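Plakuldale Block Stacking Circle
Minutes, Saturday, 10.15 start

1. Apologies
None received, though several were owed.

2. Blocks
Zulmira Lobo reported 104 blocks in the cupboard.

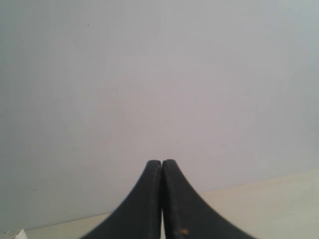
She would like it minuted that 3 are still out on loan, and that the borrowers know who they are.

3. Order of stacking
Agreed: widest at the bottom, as agreed in April and ignored since.
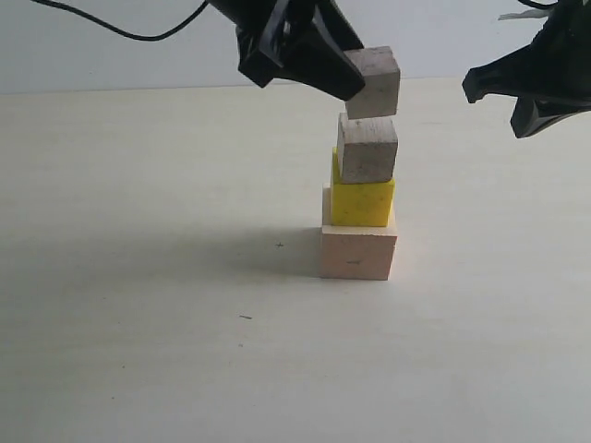 Falcão objected that a wide top block has more character. Noted.

4. Marks and stains
Sanding was proposed and went down badly.
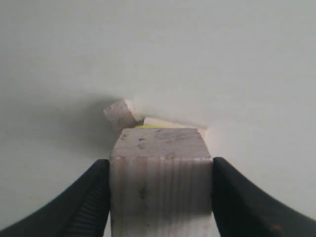

Do marked blocks count in the Flellum Cup? They count the same as clean ones.

Stained blocks stay in play.

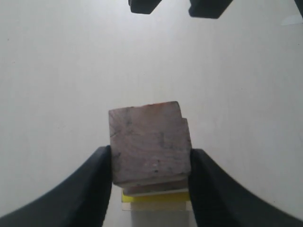 5. Any other business
Biscuits. Deferred.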